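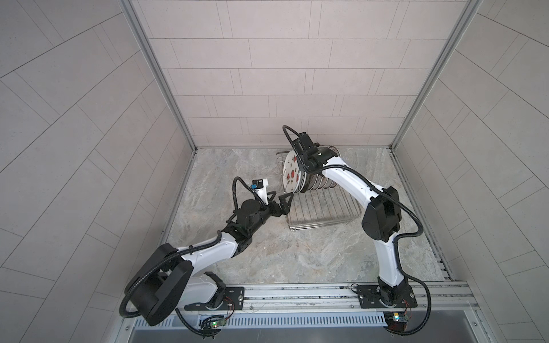 T. Brandvold

4. Evaluation of the Tullalex Kit

Figure 3. Tullalex kit during the plate rack task. The right gripper holds the decorated plate at its top edge. The left gripper is open beside the rack.

4.1 Kit and setup

The Tullalex is a two-arm bench kit sold by Curnmont to small labs and teaching departments. It is shipped as a set of parts: two matching arms, two mounting plates, a set of front rails, a cable tray, posts and wall panels for the enclosure, and the printed floor. The buyer supplies the computer and the objects. We bought one kit at the list price and paid for it out of the project budget. Curnmont was told that a review was under way but did not see this section before it was submitted.

The kit was put together on a bench in the Gernanbridge lab by two members of staff who had not used it before. The printed guide is clear up to the point where the arms go on the rails. After that it leaves out the order in which the cables should be run, and we had to take the right arm off and put it back once. A corrected guide was sent to us when we asked for it. The version used in this section is the corrected one, marked 1 September 2020, and all settings were left as that guide gives them unless we say otherwise.

Both arms are fixed at the front of the enclosure on black plates that bolt to the rails, and they work inward over the floor. The distance between the two bases can be changed by loosening the plates and sliding them. We set it at 800 mm and left it there for the whole test. A narrower setting gives more shared space in the middle of the floor, but in early trials the elbows came too close together when both grippers were low.

The back wall and the two side walls carry a pale gray tile print, and the floor has a gray and beige marble pattern. Curnmont offers these as the "kitchen" set. Plain panels are also sold. We chose the kitchen set for the dish tasks and used no other background, so the results below say nothing about how well a policy trained in the kit moves to a different one.

4.2 Tasks

Three tasks were taken from the Fakhoury household list, which is the list we used for the single-arm kits in Section 3. They are plate rack, cup turn and cloth fold. Only the plate rack task is discussed at length in this section. The other two gave results close to those of the single-arm kits, and the full figures for them are in the appendix.

In the plate rack task, a wire dish rack is placed near the center of the floor at an angle chosen from a fixed set. Plates stand on edge in the rack between the dividers. The target is always a plate with a printed pattern. The remaining plates are plain. One arm has to take the target by its top edge, raise it clear of the rack and hand it to the other arm, which lays it flat on the floor on its own side. Either arm may be the lifting arm. Figure 3 shows a trial in which the right arm has the target plate, which has a red fruit print, and the left gripper is at roughly the height of the top wire of the rack.

We kept the rack loaded on purpose. With a single plate in an empty rack, nearly any parallel gripper can do the job, and the task then tells us little about the kit. With plates lined up one behind another, the fingers have to go into a narrow gap without pushing the next plate over, and the wrist has to keep its angle while the arm rises. This is where low-cost arms tend to differ.

4.3 Procedure

Trials were run over six weeks. Each one started from the same rest position and ended when the plate was flat on the floor, when an operator pressed stop, or when the time limit ran out. The operator sat beside the enclosure and did not reach in during a trial. If a plate fell, the trial was marked as a failure and the rack was loaded again by hand.

Control was by a policy trained on demonstrations recorded with the same kit. The training method is the one given in Section 2.3, with no changes made for the second arm other than the larger action vector. The policy had the wrist camera views and one fixed view of the whole enclosure. We did not tune it further after the first week, even where it was clear that more demonstrations would have helped. The purpose was to see what a buyer would get from the kit with a moderate amount of work.

4.4 Results

We ran 2718 trials of the plate rack task. Of these, 1871 were completed with no stop and no fallen plate, which is a little over two thirds. Trials in which the right arm was the lifting arm did better than those in which the left arm was. We first put this down to the training data, which had more right-arm lifts in it, but the gap stayed after we balanced the set. It became smaller when the left mounting plate was tightened, so at least part of it came from play at the base.

The most common failure was a slip during the first part of the lift. The stock finger pads are hard, and a glazed rim gives them very little to hold. When the fingers closed well down on the plate, the lift was steady. When they closed only on the outer edge, the plate turned in the grip as soon as its weight came off the rack. Replacing the pads with softer ones cut down on slips in a short side test. Those trials are not included in the totals, as the softer pads are not part of the kit.

The second most common failure was contact with the neighboring plate. In most of these trials the fingers were placed correctly and the error came from the wrist, which dropped slightly as the arm reached forward. The drop was larger at full reach than near the base. Curnmont gives a correction table for this in the guide. Using it helped, but the table is the same for every unit and we had better results with one we measured ourselves.

Handover failures were fewer than we expected. The second arm usually found the free edge of the plate on the first attempt. When it did not, the cause was nearly always that the first arm had stopped too high, outside the range covered by the demonstrations.

4.5 Cables and electronics

The corrugated conduit on each arm is the part of the kit we like least. At the wrist it stands up in a tall loop and comes back down to the gripper, and a longer run hangs beside the links. The loops leave enough slack for every pose we used. They also get in the way of the fixed view, and in some handover poses the loop of one arm passed close to the other gripper. We had no cable pulled loose during the test. We did have to stop trials in which a loop caught on a wire of the rack, and these are counted as failures above.

The small circuit boards are fixed at the front, one below each base, and each has a status light that can be read from the operator's seat. Thin red and black wires run to them without any cover. In a teaching lab, where many hands are near the bench, we would add a guard over both boards. The slotted tray in front of the rails takes most of the heavier cables and did its job well.

Noise was low enough that the kit could be run in a shared room. The arms held position when power was cut at rest but sank slowly when it was cut with the links raised. The guide says this will happen and advises a soft surface below the grippers. We used none, and one plate was chipped as a result.

4.6 Comparison with the single-arm kits

The Tullalex costs more than any of the kits in Section 3, and for tasks that need only one arm there is no gain in using it. The enclosure is a real benefit. The light and the background stay the same from day to day, and the rails make it possible to take an arm off for repair and put it back in the same place. After such a repair we ran the trained policy again without new demonstrations, and the success rate was within the range we had seen before. None of the single-arm kits passed that test.

Against this, the stock finger pads and the shared correction table limit what can be done with smooth or heavy objects. Both are simple to fix by a lab that has the time, and Curnmont has told us that a second pad type will be offered from November. We have not tested it. A buyer who plans to work with dishes should allow for new pads and for a day spent measuring wrist drop at several distances from the base.

Spare parts ordered from Curnmont during the test arrived complete. One replacement gripper came with an older connector and needed an adapter, which was sent separately at no charge.

Related items
Single-arm bench kits for household tasks: setup and first results
Finger pad wear on glazed and unglazed dishes
The Fakhoury household list: task sheets and scoring rules
Measuring wrist drop in low-cost arms
Gernanbridge lab notes: printed backgrounds and fixed views
Curnmont Tullalex: parts list and corrected assembly guide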